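28 nov. 2021

Le service Kirkholm est complet depuis hier : assiettes plates, assiettes creuses, bols. Je note les réglages de cuisson avant de les oublier.

La terre est un grès fin de chez Pavon, chamotte 0–0,2 mm. Retrait mesuré au pied à coulisse sur barrette témoin : 21 mm de diamètre perdus sur une assiette tournée large, un peu plus que ce qu'annonçait mon premier essai de février. J'ai donc agrandi le gabarit et laissé les bords plus épais – le rebord se voilait au séchage quand je le tirais trop fin.

L'émail bleu vient d'une base mate Naton, recalculée avec moins de silice et un peu de carbonate de cobalt. Tamisage à 200 mailles, deux passages. Trempage court, sans reprise au pinceau : les reprises se voient sur un mat.

Cuisson dans le four Willems. Montée lente jusqu'au point quartz, puis palier à 1196 °C pendant 42 minutes environ. Refroidissement contrôlé sur la première descente, puis arrêt complet. Sans ce freinage, la surface sort satinée.

Reste la question des traces de couverts. Je referai un lot avec un peu plus d'alumine.
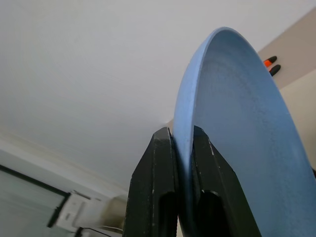
Peut-on raccourcir le palier ?

De quelques minutes seulement, à condition de contrôler le résultat avec une montre fusible sur chaque étage du four.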